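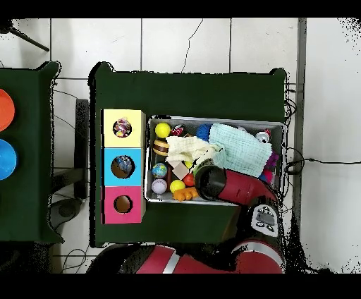 So is the truce holding or isn't it, one of you wrote back after the August report, and could we please get a straight answer this time? Fair enough! I went back and reread what I sent, and it does wander.

The straight answer is that it's holding in the lower Fluvuveo valley and it's shaky up around the Cleltum road. The big guns have stayed quiet on both sides since the extension was signed. What we still get is small stuff: shots at night, trucks stopped and searched, a well that one side says the other side has blocked. Small stuff is how the last truce came apart, so that's where nearly all of the Minbridge team's time has gone.

January 11, 2026, progress report to the Chaudhary Fund

## The incident line

We logged 117 reports in this period. I was hoping to give you a nice clean chart, but I've gone off charts a bit, because a report isn't the same thing as a violation. Of those 117, we could confirm 41 with a second source (someone from the other side of the line, or a driver with no stake in it, or one of our own people going to look). The others are either still open or closed as "can't tell." I know "can't tell" is an annoying category to pay for. I'd still much rather have it than have the team guessing, and both local commands have told us they read our summaries precisely for that column.

The confirmed ones are mostly road trouble. Fuel trucks get held overnight, somebody fires in the air, a cousin of somebody hears about it, and by morning there are armed men at both ends of the bridge. Four times this period our people got the two commands talking on the phone before that last part happened. I can't swear things would have gone badly without the calls. They were pretty tense calls, though.

Phone credit is a real cost, by the way, and I under-budgeted it. More on that below.

## Cleltum road

This is the part I'm least happy about. Under the extension, the checkpoint north of the market was supposed to come down. It moved instead. It's now up by the quarry, with fewer men, and the commander there says it's for protection against thieves. The other side says it breaks the terms. Honest reading of the text? Both of them have a case, since the clause talks about "the market checkpoint" and never gives a location on a map. We flagged that wording when the draft went around and I really wish we'd pushed harder.

We've asked for a joint visit. The first date fell through over who would ride in which car (yes, really), and the second was lost to snow. A third has been agreed in principle, which around here means I'm not putting it on the calendar yet.

Families are going back anyway. The district office has registered 300 households returned to villages along the road, and our team has met with plenty more who haven't registered because they don't want their names on anybody's list. They ask us about mines mostly, and school. We can't clear mines and we tell them so, and then we pass the locations on to the clearance people, who have a long queue.

## Village meetings

I was a skeptic on these, you may remember! I thought people would come once, shout, and stay home after that. There's been shouting. But the meetings keep filling up, and the one on grazing land ran so late that the team had to sleep over in the village.

What seems to work is keeping the subject tiny. Nobody gets anywhere with "the future of the valley." They do get somewhere with whose goats cross the ford and when. Two villages have now written down a grazing arrangement and signed it without either command in the room, and one of the commands was a little put out about that.

Turnout among women is better than it was but still low at the evening sessions, so we've moved half of them to mornings. Too early to say if that helps.

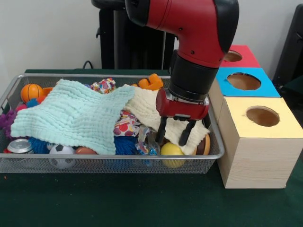 ## Money

We're on track overall, with two lines off.

- **Phones and credit:** over. The verification calls are longer than I planned for, and we now make two or three per report.
- **Vehicle hire:** under, thanks to the visits that didn't happen. I expect it to catch up when the road opens.
- **Printed leaflets:** we ran 1000 copies of the plain-language truce terms and they're all gone. I'd like to print the same again with the quarry question explained, once there's an agreed answer to explain.

Could I move the vehicle surplus over to phones? It stays inside the total, and I'll send the form separately.

## Next few months

The extension runs out in spring and talks on another one haven't started. Both sides say they want it. Before then we'll be after that joint visit, a proper map attached to the checkpoint clause, and a second verifier for the upper valley, where one person is covering far too much ground. I have a couple of good applicants and should be able to tell you who we've picked in the next report.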